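Home | Stories | Makers | Visit | Contact

The woman who runs the mending room above the old Andrade hardware store has a kettle that never seems to get cold, and she had poured me a cup before I had my notebook out. She has been patching, darning and re-zipping other people's clothes for 20 years, first at her own kitchen table and now here, under the name Zenstead.

"I started with my kids' school pants," she told me, laughing. "Then it was the neighbors' pants, and then it was a wedding dress, which I should have turned down and didn't." The dress came out fine — she still gets a card from the bride every May.

Thread lives in old cookie tins, sorted by color more or less, and the big sewing machine by the window cost her $600 secondhand from a tailor in Jilden who was retiring. She talks about him fondly and at some length. He taught her to wax her thread, to baste everything, and to charge properly, though she admits the last lesson took a while to sink in.

Winter is her busy season, and coats are most of it. Linings go at the armhole, cuffs wear through, pocket seams give up. "People will apologize to me for a coat," she said. "They hold it like it's a sick cat! I tell them to sit down and have some tea." She would rather see a coat early, when the hole is the size of a pea, than after a season of safety pins.

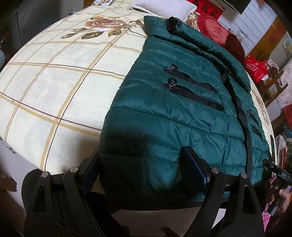
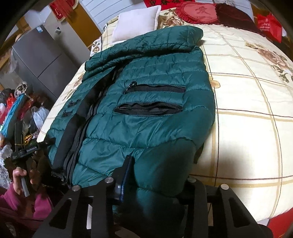 So what should a person do about a zipper that sticks?

"Clean it first, with an old toothbrush and a little soapy water, and let it dry. Then rub a plain candle along both sides and work the pull up and down, slowly. Most of the time you won't need me at all, but come by for tea anyway."

Contact Skalier Stories | Copyright Skalier | Back to top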